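Minutes, Brirnarberg Allotment and Garden Club, 16 March 2018

I'm on minutes again because I was the last one through the door, so these are in my style and you'll have to put up with it. There were 17 of us, which is our best turnout since the seed swap, and I suspect the lemon bars had something to do with it. We met in the upstairs room at the library and started a little late while we hunted for the light switch.

## Last month's minutes

Read out and agreed with one fix. I had written that the February work day was for clearing the north ditch, and it was the south ditch. Sorry! The north ditch still needs doing, by the way, and I've put it down under work days.

## Water

This took up nearly half the evening, so get comfortable.

The new meter was read the morning of the meeting and it stands at 3472. We don't have a good starting number to compare it with (the old meter was fogged over and the last few readings were guesses), so we agreed to call this one our baseline and read it on the first of every month from now on. I said I'd do April. Two other people took May and June and wrote themselves on the sheet by the gate.

Then the tank. We've been talking about a rainwater tank for the lower plots for as long as I've been a member, and we finally had a real price to look at. Wurik will sell us an 800 gallon tank, delivered to the gate but not past it. Getting it from the gate to the lower plots is on us. There was a long back and forth over whether it would fit between the compost bays and the fence, and in the end three people went out to the parking lot and paced it off, came back cold, and said it would fit if we move the end bay over. I was for it all along, so I may not be the most neutral person to write this part up.

The other side of it, and I want to put this down fairly, is that a tank only helps if it rains, and last summer it just didn't. One member said she'd sooner see the money go into fixing the leaky standpipe by plot nine. I thought that was a good point. We ended up agreeing to do the standpipe first, this spring, and order the tank once that's done and we know what's left.

Vote on the standpipe: everybody for. Vote on the tank, after the standpipe: all for except two, and one of the two said she could live with it.

## Money

We have 2000 dollars in the account after the insurance. That's before plot rents, which are due at the end of the month. Please pay your rent! You can drop a check in the box inside the shed or hand it to whoever has the clipboard. The standpipe repair comes out of this, and so would the tank, and we'd like to keep a little back in case the mower dies, as it's been making that noise again.

Somebody asked if we could raise the rents. I didn't hear anyone second it.

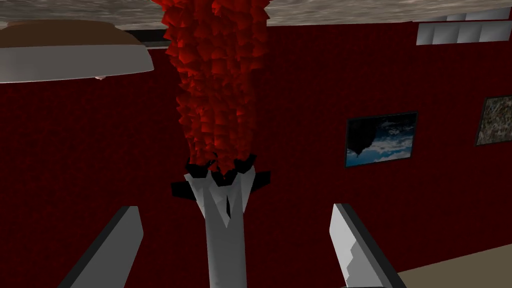
Can I pay my plot rent in two parts this year?

Half at the end of March and half by the end of June is fine, as long as you write "half" on the check so it doesn't get chased up by mistake.

## Potatoes

The Giraldo order came in short. We'd asked for enough seed potatoes for everyone who signed up, and there are two sacks of the early kind and only one of the late kind. So the earlies will go out as planned and the lates get split into smaller bags, and anyone who really doesn't mind which kind they get, please say so, because it would make life a lot easier for whoever is doing the bagging. (It's me. I'm doing the bagging.)

Pick up is from the shed, on the shelf to the left. Set them out somewhere cool and light when you get home and don't leave them tied up in the bag like I did two years ago. The smell, my goodness.

There was some talk about blight and whether we should all agree to stick with resistant kinds next year. People had strong feelings both ways. We'll come back to it in the fall when the catalogs are out.

## Compost bays

The middle bay is ready to use, and it's lovely stuff, so bring a bucket. The left one is still cooking and should be left alone. The right one has had bindweed root put in it AGAIN. Please, please don't. Bindweed goes in the black bin by the gate, and so does anything with seed heads on it. If you aren't sure what you've pulled up, leave it on the path and ask around.

If we do get the tank, the end bay moves over by a couple of feet, and that's a whole afternoon with shovels. Consider yourselves warned.

## Plot walk and empty plots

Two plots are coming free on the lower side. One is in good shape and has some rhubarb on it. The other is mostly couch grass, and we talked over splitting it into two half plots so it's less scary for a beginner. I like this idea a lot, and so did most of the room. We'll offer the halves to the next two names on the list and see what they say.

The plot walk will be in late April as usual. It's meant to be friendly and nobody is going to be told off for a few dandelions.

## Visit to Tindov

The Tindov gardeners have invited us over to see their fruit cages, and they've offered us lunch. Eleven hands went up, so we'll need three cars, maybe four if people bring dogs. They asked if we would bring some of our currant cuttings in trade. I've got plenty of blackcurrant. We could use some red if anybody is pruning.

Date still to be settled with them. I'll put it on the board by the gate.

## Work days

North ditch, as above, first work day in April. Bring gloves and rubber boots. The standpipe will be done by a plumber and doesn't need us, though somebody has to be there to let him in and I still need a name for that.

The shed roof was brought up and we ran out of time, so it's first on the list for next month.

## Anything else

A blue trowel with tape on the handle was found by the water butt and is on the hook in the shed. The gate was left unlocked twice in February. The key sticks, so give it a second turn and then tug the gate to check.

One request for a seed swap in the fall as well as the spring one. Lots of nodding.

Lemon bar recipe is being copied out and I'll pin it up next to the rent notice. We wrapped up when the library wanted its room back.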